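Two arms, one table: a shared-workshop build that handles cloth

Interview, 17 September 2024

Faisal Jadoon does not like the word "project" for what he and Sosina Dinsa have put together at the Pluvevham workshop. He calls it the table. The table has two white collaborative arms bolted near its back edge, a two-finger gripper on each, a camera at the wrist and another fixed beside the work surface. It runs on software the two of them wrote, which is called Grallance and which at the time of my visit stood at revision 2871.

Jadoon repairs industrial sewing machines for a living. Dinsa writes firmware for pump controllers. They share a bay at Pluvevham and started on the table in June of last year.

"I wanted something that could deal with fabric," Jadoon said. "Every hobby arm I looked at was stacking blocks. Blocks are solved. A block is in the same shape when you come back to it."

I asked why satin, given that cotton would have been easier.

"Satin slides, and it reflects," Dinsa said. "Cotton hides mistakes in your grip force. If you close too late on satin, the hem goes out from between the fingers and you know it. Also the wrinkles move the highlights, so anything in the vision code that depends on brightness falls over at once. We found four of those in the first month."

The method is plain. A cloth goes on the brown tabletop, other objects go near it or on it, and the software has to work out an edge, a height and an approach angle from the wrist camera. The objects are household things. Jadoon objected to test cubes on the grounds that he does not own any.
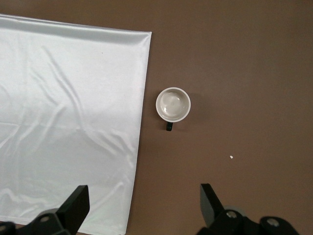

Wrist camera view with the gripper open: white satin cloth at left, mug with a dark handle beside it.

The mug is a harder target than I expected. Jadoon explained that a rim seen from straight above is a clean circle, and the circle fit is good, but it gives no orientation.

"The handle is the only thing that tells you which way the mug is turned," he said. "A handle in a dark color on a brown table is a weak edge. A white handle would be better for us. But then the mug next to a white cloth gives you another problem, which is where one white thing stops and the other starts."

Their answer was to drop color from the first pass. Grallance looks for closed curves, throws out any whose edge is not round to within a set tolerance, and only then asks what is near them. Crumbs and lint are filtered by area. Dinsa set that threshold by hand and is not satisfied with it.

"It is a number in a file," she said. "I would like it to be something better than a number in a file. If you bring the camera closer, a crumb gets bigger in pixels and the filter passes it. So the threshold has to scale with height, and the height estimate comes from the joint angles, and the joint angles are only as good as the last calibration."

Calibration takes 30 minutes when it goes well. Each arm touches a printed target in a fixed order, the wrist camera records the offset, and a least squares fit corrects the transform. They repeat it whenever a gripper has been removed. Jadoon keeps a paper log for this, with the screw torque written next to each entry, and showed me a page on which the same arm had been recalibrated three times after a loose bracket.

The fingers came in for more discussion than any other part. They are black, flat-faced and angular, and the pads took most of last winter.

"Rubber pads were too grabby," Jadoon said. "You would pick up one layer, and the layer below came along. On a folded piece you want to be able to choose. Right now we choose by height, and the height has to be right to less than the thickness of the cloth, which it is not." 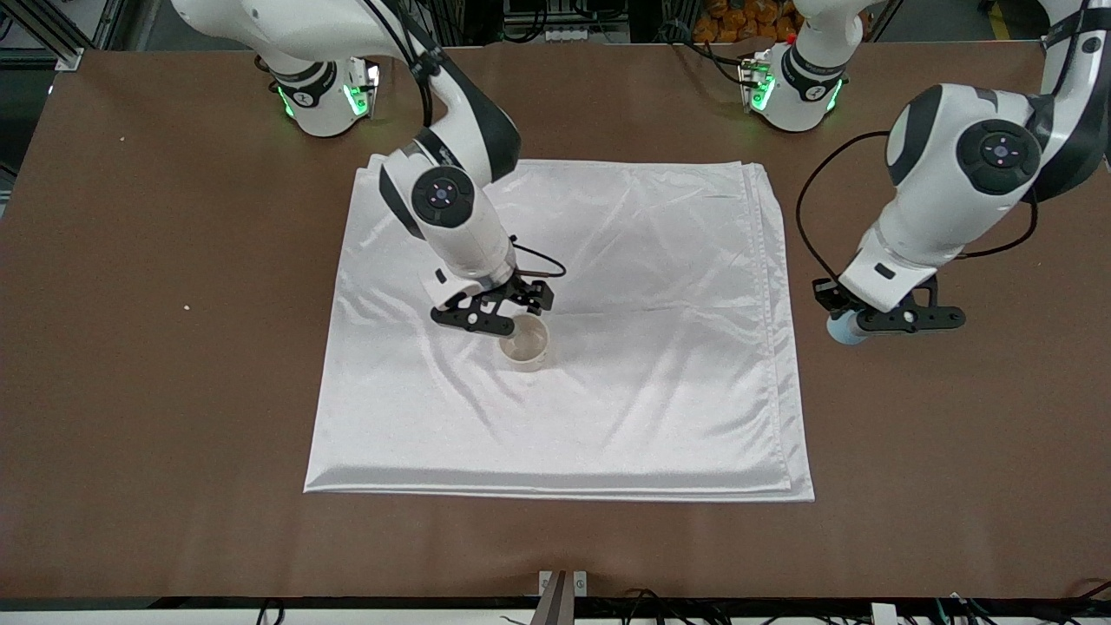

Dinsa handles the part of the code that decides which arm moves. Both arms can reach the middle of the table, so both are allowed to plan there, but one has to hold a lock on that region before it enters. The first version locked the whole tabletop. It was safe and slow, and one arm spent most of its time parked.

"Now it is a grid," she said. "You lock the cells you will sweep through, elbow included. People forget the elbow. The gripper can be well clear and the elbow is over the other arm's work."

The lock manager checks for conflicts every 2000 microseconds. She said that was faster than needed and that she had no plans to change it.

Cables are a known weakness. The wrist cables run outside the arms, in loops, with slack sized for the widest reach. Jadoon tried a spring retractor sold by a local supplier, Hanrahan, and took it off again because the pull showed up in the force readings. He would like to route everything inside the upper link. Dinsa would like him to leave it alone until the folding code is stable.

I asked what stable would mean.

"The same fold, from the same start, ten times, with no hand on the cloth," she said. "We are not there. The second fold depends on how square the first one was, and the error adds up."

Next on their list is a heavier fabric, a canvas offcut from a bag maker called Skinico. Jadoon expects the edges to be easier to find and the folds harder to keep down. The pads will need changing again, and after that, the calibration.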